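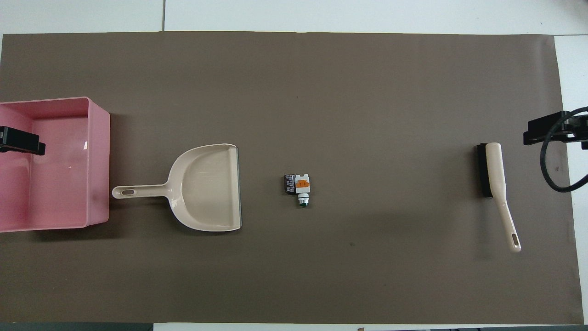 Figure 3. Brown-gray mat on a white tabletop, with a pink plastic bin, dustpan and hand brush.

Section 3. Putting on your first warp

The loom is built, the shafts move freely, and now comes the really fun part! Dressing the loom (putting the warp on it) has a fearsome reputation that it doesn't deserve. Set aside an afternoon for your first one, put some music on, and take it a step at a time. By your third warp your hands will know what to do and you'll be thinking about colors instead.

The steps below are for the four-shaft Oris table loom in the 16-inch weaving width. If you have the Oris with the add-on shafts from Munduria, read Section 7 before you thread.

You will need:
The Oris loom, with both beams fitted
Reed and reed hook
Threading hook (the longer, thinner one)
Two lease sticks and a length of strong cord
Warping board or pegs
One cone of Cheema cotton for the practice scarf
Sharp scissors
Masking tape
Strips of heavy paper, slightly wider than your warp

Clear a table deep enough for the loom plus a forearm's length in front of it. Cotton sheds a surprising amount of fluff, especially dark colors, and it gets everywhere, so brush down the table before you start and again before you weave. Short thread ends caught in the ratchet are the most common reason for a beam that slips.

Winding the warp

1. Tie the end of the yarn to the first peg and follow the path for a warp of 5 yards, as marked on the card that came with your board. This gives you one good long scarf and plenty left over to play with. Please do play with it!

2. Make the cross at the last two pegs: over, under, around, and back under, over. The cross keeps the threads in order. Look at it every few passes to be sure two threads haven't gone the same way.

3. Keep an even, gentle tension. If the pegs begin to lean, you are pulling too hard.

4. Wind until you have 80 threads. Tie a bit of bright yarn around each group of ten as you go. It saves a lot of recounting, particularly if the phone rings.

5. Tie the cross on all four arms, then put a tight choke tie a little way down from it. Cut the ends loose and lift the warp off the board, chaining it into your hand like a big loose crochet chain.

Note: If you change color partway through, knot the new yarn to the old one at an end peg, never in the middle. A knot in the middle will meet the reed sooner or later, and the reed will win.

Beaming

6. Slip one lease stick through each side of the cross. Tie the sticks together at both ends, leaving a finger's width between them, and only then cut the cross ties.

7. Spread the loops along the back apron rod, with the center of the warp at the center of the rod. The small notch in the Oris castle marks the middle.

8. Wind onto the back beam, laying in a paper strip with every turn. The paper stops one layer of thread from sinking into the next. Skipping it is tempting, and you'll see the result as soft, saggy threads halfway through your scarf.

CAUTION: Keep your free hand away from the ratchet while the beam is turning. The pawl drops quickly. Tie back long hair and push up loose sleeves.

9. Stop every turn or so, go to the front, and give the warp a firm tug in sections. Shake it gently if threads cling together. Don't comb it with your fingers, which pushes all the tangles down into one horrible knot at the end.

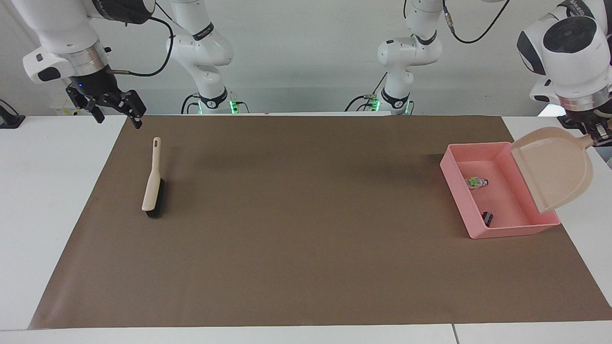

10. Stop winding when the cut ends hang a hand's length in front of the castle. Set the pawl and check that it has seated fully by pulling forward on the whole warp.

Threading the heddles

11. Slide the heddles you need to the middle of each shaft, with the spares split evenly on both sides. For the practice scarf you'll use the same number on every shaft.

12. Take the first thread from the cross and draw it through a heddle on shaft one. Then shaft two, three, four, and back to one. This is called a straight draw, and you can weave a huge range of cloth on it: plain weave, twills, zigzags, even a decent herringbone if you change direction as you weave.

13. After each group of four, check, then tie the group in a loose slip knot. A mistake found now takes seconds to fix.

Tip from Roxana Ñahui, who tested this section on her first-ever warp: say the shaft numbers out loud. She felt silly for a minute or two and then had no threading errors at all.

Sleying and tying on

14. Lay the reed flat on two supports, or stand it in the beater, and draw the threads through from back to front following the spacing on your draft card.

15. Tie small bunches to the front apron rod, starting at the center and then working outward, one bunch left, one bunch right. Use the first half of a square knot only.

16. Pat the warp with a flat hand. Tighten any bunch that feels spongy, pat again, and when it all feels the same, finish the knots.

17. Weave a few rows of thick scrap yarn to close the gaps. Lift each shaft in turn and look through the side of the shed for stray threads.

If you see two threads acting as one, there's a threading error; see Section 9 for the repair heddle. It's a quick job, and you won't have to start over.

Once you're weaving, have a wander through the Trisico draft library. Your Oris registration opens up to 2,043 patterns, and the ones marked with a single dot all work on the straight draw you've just threaded. Try the broken twill first. It looks wonderful in two colors!

Next: Section 4, Winding bobbins and throwing the shuttle.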